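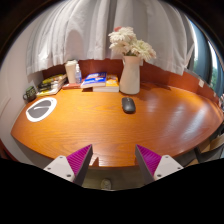

4. Declining to Answer: Non-Replies in the Edham Briefings

4.1 Material and setting

The analysis in this section rests on the official transcripts of 70 press briefings held by the government of Edham during the dispute over the Flomutel contract. Under that contract, Flomutel ran the phone and data lines used by government departments. When it became known that the company had kept records of calls made by members of the legislature, the press office was asked to say who had approved the practice, how long it had gone on, and whether the records had been shared. The briefings were the main place where these questions were put in public.

Two kinds of meeting must be kept apart. The daily briefing took place in the press room, began at 11 a.m., and was recorded in full. Background talks were held in ordinary offices with one or two reporters seated across a desk (compare Figure 1), and no transcript was made. Only the daily briefings are coded here. Background talks are mentioned where a reporter later referred to one on the record.

Figure 1. A wooden desk near a window.

The transcripts were divided into question and reply pairs using Predia, a text coding program. A question was counted once even if the reporter repeated it after an interruption. If the reporter changed its wording in a way that asked for new information, it was counted again. This produced 1,257 pairs. Greetings, scheduling matters, and exchanges about the order of speakers were removed before the count was made.

4.2 Coding the replies

Each reply was placed in one of four groups. A full reply gave the information requested. A partial reply gave some of it, or gave it for a different period or department than the one named. A deferral promised the information later or sent the reporter to another office. A refusal stated that no answer would be given, with or without a reason. Earlier work has often used a single category of evasion for the last three. We found that this hid much of what was of interest, as the three were received by reporters in very different ways.

A second coder worked through 100 pairs drawn from across the period. Disagreements arose mainly at the line between partial replies and deferrals. A spokesperson might say that a review was under way and that its terms had been published. If the question was about the review, this was a partial reply. If the question was about the facts under review, it was a deferral. After this rule was written into the coding guide, the whole set was coded again from the beginning.

Tone was not coded. The transcripts record laughter and crosstalk unevenly, and in several briefings they do not record them at all.

4.3 The grammar of present and future

The most striking feature of the material is the use of tense. When asked whether call records had been collected, spokespersons tended to reply that they were not being collected and would not be collected. The past was left out. A reply of this kind is true on its face and may be repeated without risk, but it leaves the question as asked untouched. In our coding it counts as a partial reply, and it makes up the largest share of that group.

Reporters did not notice the gap at once. In the early briefings the statement was treated as a denial, and follow-up questions moved on to other matters, such as the cost of ending the contract. The change came in February, when a reporter read the earlier wording aloud and asked for the same sentence in the past tense. The spokesperson replied that the government's position had been set out clearly and had nothing to add. From that point on, the past-tense version was put at almost every briefing, often by more than one outlet.

Once a form of words had been identified as incomplete, the press office had no easy way to leave it. Changing the sentence would have been reported as a change of position. Keeping it meant that each repetition was itself reported as news. The office kept it – and did so well after the legislature had opened its own inquiry.

4.4 Deferral and its costs

Deferrals followed a different path. Early in the dispute they were accepted with little comment, and many were in fact honored: the office supplied dates, contract terms, and the names of the departments affected. A set of 14 deferrals, however, concerned the same point, namely whether Flomutel had passed records to Vashisht, the consulting firm hired to review government spending on communications. None of these was followed by an answer in the briefings studied.

Reporters kept track. Later questions on this point usually opened with a reminder of when the information had first been promised, so that the question carried its own history. Such openings are rare elsewhere in the material. They appear to have made a further deferral harder to give, and the last questions on the point were met with open refusals based on the inquiry then in progress.

It should be said that a refusal was not always received badly. Where a legal reason was given, and given the first time the question was asked, follow-up was short. The same reason offered after a string of deferrals drew longer exchanges, in which reporters asked why it had not applied before. The order in which replies are given therefore matters at least as much as their type, a point we return to in Section 6.

4.5 Limits

The transcripts were prepared by the press office itself. We compared them with published news reports where these quoted a reply directly, and found small differences in wording but no missing exchanges. Written questions sent after the briefings fall outside the material, as do replies given by telephone. Some of the deferrals described above may have been honored in one of these ways without leaving a trace in the record available to us.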